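Zolano Hand-Held Teaching Kit: Setup Guide
Section 4. Recording a two-handed task
Revised April 2021

4.1 Before you start

1. Charge both grippers. Do not begin a session if either one reads below 68 percent.
2. Fasten the wrist strap before you lift a gripper.
3. Close and open each set of jaws fully. The fingers must return without sticking.
4. Start Pap on the host computer and wait until both grippers are listed as ready.

CAUTION: Keep your free fingers away from the pivot joints while the jaws are closing.

4.2 Recording a garment task

1. Place the garment on a bed or table within easy reach. Other clothes may stay under it.
2. Press Record in Pap. Hold both grippers still for 2 seconds.
3. Close the first gripper on one end of the garment. Take up enough fabric to fill the space between the pads.
4. Close the second gripper on the opposite end.
5. Raise the second gripper until the fabric spreads between the two. Move at a steady speed and do not twist your wrists.
6. Complete the fold, open both grippers, and press Stop.

Note: Pap rejects any take shorter than 18 seconds. Repeat the task from step 2.

Note: If the fabric slips, do not correct it with your bare hand. Stop, delete the take, and start again.

With one end of a gray-green garment between the blue bristled pads and the other in the second gripper, the fabric is held for step 5.

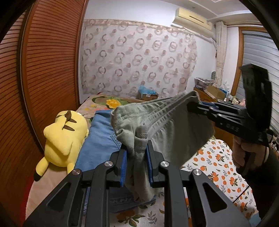

4.3 Saving the takes

1. Select the takes to keep and press Export.
2. Leave the grippers switched on until the transfer bar clears.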